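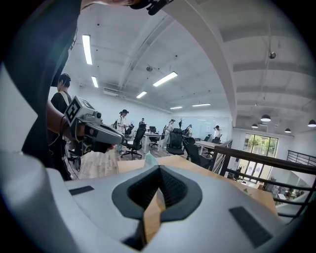 By Madalena Rocha, front desk and general looking-after, Velader shared office
Last updated in May

Print this page | E-mail this page

Welcome, and thank you for reading this before your first morning, which more people do than I would have guessed when I started writing it. I've kept adding to it as people ask me things at the front desk, so the order is a bit of a jumble and some of the answers have grown over the years. If you can't find what you're after, come and see me.

Do I get my own desk?

If you're on a full membership, yes, and it's yours to leave your things on overnight. Part-time members sit wherever there's a spot without a name card. The desks are arranged in groups and people do tend to drift back to the same one, so if somebody looks slightly lost when you've sat down, it may just be that they were there yesterday. You don't have to move, though it's a lovely way to meet people and most of us have had a chat or two that began like that.

Which chair should I use?

Any that isn't labelled. There are black mesh chairs, and there's a tall-backed one by the white desk with the monitor that people either adore or can't stand. Please try a few! The chairs all go up and down, and the ones from Brestulard have a second lever under the left side of the seat for the tilt. Pull it out, lean to where you're comfortable, and push it back in. If it feels as though it might tip you out, it's only the tension knob, which needs a good few turns before you notice any difference.

If you've found the perfect setting on a shared chair, take a picture of it or remember the height, as it will have changed by the time you're back.

My chair is sinking. Is it me?

It isn't you. The gas cylinders wear out eventually. Tie something to the arm so we can find it (a bit of ribbon, a sticky note, whatever's handy) and wheel it over to the front desk. Zsófia Vörös orders the replacement parts and can usually fit one in an afternoon, provided it's a cylinder she has in the cupboard.

How big is the room, and can I move the furniture?

It's 353 square metres, counting the kitchenette and the bit behind the printer. You're welcome to shuffle chairs about and to turn a desk slightly if the light bothers you. What we'd ask is that you don't pull a desk out of its group, as the power comes up through one point for each group and the cords don't stretch as far as you'd think. If your team has grown and you need to sit together, let me know a week ahead and we'll work out a proper move with everyone's cables labelled.

Do people really stand around that much?

They do! It's a room where people get up to talk, and quite a lot of the day's business gets done on foot beside somebody's desk. We like it that way. If a conversation has settled in beside you and you've got something that needs quiet, it's perfectly fine to say so, and people here are good about it. The small room off the corridor is there for longer talks and for phone calls.

How do I book the small room?

Through Pranidus, which is the booking page you'll have been sent a link to when you joined. The longest booking is 90 minutes. If it's free when your time is up you can book it again, but you need to do it on the page so that the screen by the door matches what's happening inside. I spend a surprising amount of my week knocking on that door and I'd be glad to do less of it.

Is the plant dead?

I am asked this more than anything else on the page. You mean the small potted one with the bare branches, at the far end past the desks. I scratched a little bark with my thumbnail and there was green under it, so I'm calling it resting and I'd like it left where it is for now. Please don't water it out of kindness. It has had cold tea, sparkling water and, one winter, part of a soup. I give it a drink myself, and the label in the pot has my initials and the last time I did.

If you'd like to bring in a plant of your own, do, as long as it has a saucer under it and you take it home with you over the long holidays.

Can I borrow a monitor?

Yes. The ones already set up on desks stay on their desks, please, but there are a few spares in the storeroom on a sign-out sheet. Write down which desk you've taken it to. Bring back the power cord along with the screen. We have ended up with two screens and no cords more than once, and it does make the sheet look silly.

The light is too bright, or not bright enough. What can I do?

The ceiling is white and throws a lot of light back down, so glossy screens can be tricky. Tilting the monitor forward a touch often fixes it. We also have desk lamps from Kozma in the storeroom, with a warm bulb, for anyone working into the evening. The overhead lights go to half at 7 p.m. and you can bring them back up with the switch nearest the door.

What should I do with my desk at the end of the day?

Shared desks need to be cleared, wiped and left with the chair tucked in. The wipes live in the kitchenette, second drawer. Full members can leave things out, though the cleaners won't lift anything to dust beneath it, so a clear corner now and then is appreciated. Mugs go in the dishwasher. If it's full and clean, please empty it, or at least make a start and someone will come along and finish it with you.

I've left something behind. Where would it be?

Behind the front desk in the grey tub. Chargers mostly, and a good many water bottles. We hang on to things for a month and then they go to the charity shop. Ring extension 1115 if you'd like one of us to look before you come all the way back in.

Can I bring a visitor?

Of course, and you needn't ask first for one or two people. Sign them in, show them where the washrooms are, and if they're staying past lunch find them a decent chair.

Share this page: 14 shares | 3 comments
Print | E-mail

Contact the front desk | © Velader | Back to top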